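Travel > Visits > Robot Labs

Grornach Open Day: Will It Clear the Table?

2 min read

Grornach lets the public in once a year, and on 11th March I took the 6 bus out to see whether a machine could be trusted with my kitchen yet. I was given a sticker with somebody else's name on it and pointed at the stairs.

Our host was Troels Ravn, a patient man who has clearly been asked about dishwashers before. His answer is that unloading one is a fine goal and that glasses are expensive. The current goal is tidying up after a meeting. Pick up the box, put it over there, leave the phone alone. My teenagers have been working on the same problem for seven years.

Most of the teaching happens by hand. People hold the grippers themselves and do the chore, over and over, and the software is supposed to get the idea. So the first thing you learn on a tour of the future of housework is that it currently takes a person to do the housework.

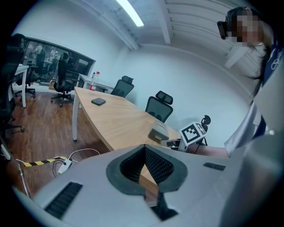

I asked how many times you have to move a box before a machine gets the hang of it. Ravn said the first batch had been 255 tries and the second 451, and that the second had mostly taught them what was wrong with the first. He seemed cheerful about this. I've had piano lessons that went the same way.

Downstairs they ran Pliletum, the arm that has already had its schooling. It folded a dish towel into something I would call a shape. On the next go it picked up the towel, thought it over for a good long while and put it back where it came from. There was applause, and I joined in.

The shop-floor demo was stronger. Guðlaug Gunnlaugsson had it moving parts from one tray to another, and it was quick and dull, just what you want. Then a visitor turned a tray sideways and we all went for coffee.

I washed my own cup. The next open day is in November, and they're hoping to have the towel sorted by then.

Related
Arham: An Afternoon Among the Vending Machines
Two Nights Above a Bottling Plant
The Lawn Mower Trials, in the Rain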